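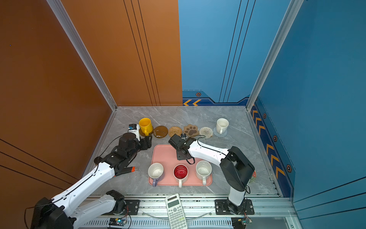
4.2 Comparing the two controllers on mug placement

The second set of trials used the two-arm Betlow cell and a task with more contact than the block stacking in Section 4.1. Mugs are moved between a pink tray in the middle of the table and a row of six coasters along the back. The arms, grippers, fingers and cameras were the same for both controllers. Only the software that turns a target grasp into joint commands was changed.

The first controller, Jellero, follows a planned path and closes the gripper once the wrist reaches the target pose. The second, Drernitz, plans the same way up to a short distance from the mug and then corrects its position from the wrist camera until the fingers close. Both take their first estimate of the mug and coaster positions from a fixed camera that looks over the whole table.

We picked mugs and coasters that differ in ways we expected to matter. The mug set includes a yellow mug, a plain white one, a white one with a lavender handle, one with a glossy red interior and one with a speckled interior. The coasters include woven rattan, crocheted fabric and a brown one shaped like a paw. Soft coasters were kept in the set on purpose. A mug put down slightly off level on a hard coaster tends to rock and settle, and on a crocheted one it can drag the fabric along with it. Objects that play no part in the task, such as a round tin with a red lid and a calculator on the front rail, were left where they were so that the detector had something to reject.

A trial was one pick and one place by one arm. It counted as a success if the mug ended upright with its whole base on the target coaster, or inside the rim of the tray for moves in the other direction. We did not score handle direction here, although it was logged. The arms were allowed to share the space over the table, with one waiting outside a fixed distance while the other made contact. 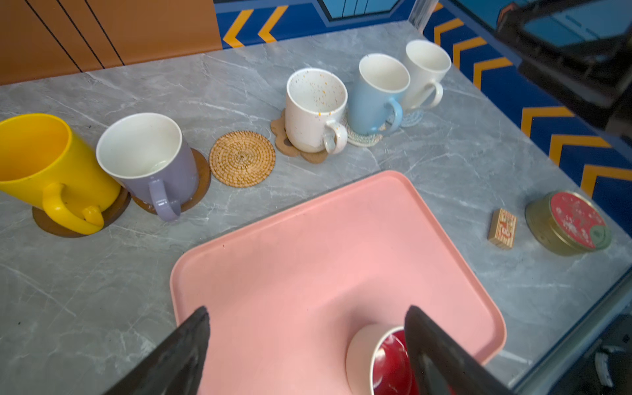
Across both controllers we ran 627 trials, of which 590 were successes. Most of the failures came from Jellero, and most of those were at the grasp. The usual pattern was that one finger touched the wall of the mug before the other and pushed it a short way across the tray. The gripper then closed on the handle or on nothing. Drernitz met the same starting errors but generally removed them in the last part of the approach.

The wrist camera did not help in every case. With the fingers low over a mug, they cover part of the rim, and Drernitz must then work from whatever is left in view. The red interior caused the most trouble. Highlights on the glaze were sometimes taken for the rim, and the correction moved the wrist the wrong way. We limited this by capping the size of any single correction, at the cost of a slower approach – a change we kept for all later trials.

Placement errors were spread more evenly between the two. Neither controller looks at the coaster again after the mug has been lifted, so an error in the first estimate carries through to the end. The paw-shaped coaster was the hardest target for both, as the detector fits a circle to every coaster and the center of that circle is not always the best place for the base.

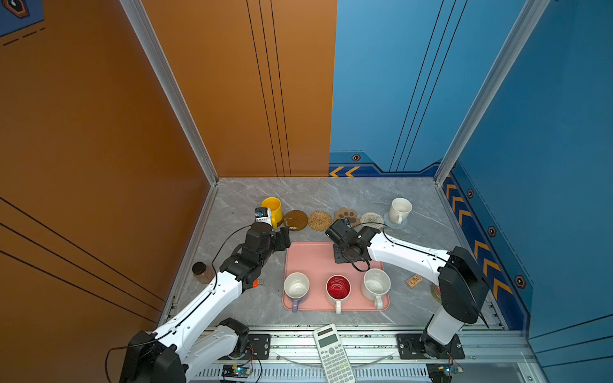

We also checked whether the choice of arm changed the result. The left arm did slightly better on the yellow mug and the coasters near the orange wall, and the right arm did better at the opposite end of the row. This follows from reach. Near the far limit the wrist has less room to turn, and small corrections call for large joint moves. Figure 3 shows both arms working over the table, along with a wrist camera view of the fingers at a mug on the tray.

The fingers themselves were not varied in this section. All trials used the Bramwell set, and the effect of finger shape on the same task is treated separately in Section 4.3.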